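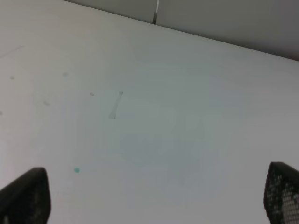 A white tabletop with small stains and smudges.

Monora will renew its work tables

The shared workshop Monora will repaint 14 of its white tables before December. Stains and small marks stay on the tops even after washing, says manager Ludmila Trnka. The work begins on 1st June and will cost 3,167 euros - the members already collected 300 of it. Botond Bakos will do the painting, two tables at a time, so the other places remain open. Members are asked to use a mat under glue and ink.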